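Kershaw Open Day: Plenty of Switches, Fewer Answers

The Kershaw open day is billed as a chance to "see how everyday things get made and tested." I went on 13/08/2025, paid my $5 at the gate, and spent most of the visit looking at power strips, which were what I had come for. I write about small household electrical goods and I have bought too many bad ones.

The tour is sold as a walk through the works. What you get is a corridor with windows on one side, then the demonstration room. Through the glass we could see a molding line that was not running. Our guide said it was between shifts. The July group had been told the same thing, according to a woman beside me who had come back for a second try.

The demonstration room was better. Prenero had tables there, and so did Jornov, which makes strips with a separate switch for each outlet. The Jornov pitch is that you will turn off the printer and the lamp and leave the router alone, and that this will show up on your bill. I asked how much it would show up. The leaflet had a figure for the "typical home" but did not say what the typical home had plugged in. I am not convinced people use these switches after the first week. Mine have been on for two years.

A board by the door claimed 237 checks on each design before it goes on sale. I asked for the list. There is a list, I was told, but it isn't for visitors. Fine, but then don't paint the number on a board.

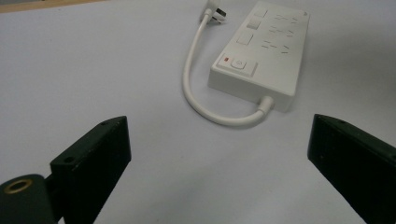

By the Prenero Home Goods Notebook editor
Staff writer, household and electrical

I'll give the individual switches this much: each one sits level with its own group of slots, so you don't have to guess which does what. The main power button is in its own housing at the end, with a tiny red light next to it. My complaint is that the small switches are plain white squares on a white body. I would want some color on them, or at least a spot for a label, before putting one behind a desk.

The slots are the kind that take both flat and angled plugs. I asked whether two bulky adapters would fit side by side and was told "usually."

The Skollulov café at the end charges too much for a sandwich. Parking is free. If the molding line is running when you go, I'd like to hear about it.

Recent visits
Skollulov lamp fair: the good, the dim and the overpriced
Two hours in the Prenero returns warehouse
Jornov extension cords, one year on
Is the Kershaw factory shop worth the drive?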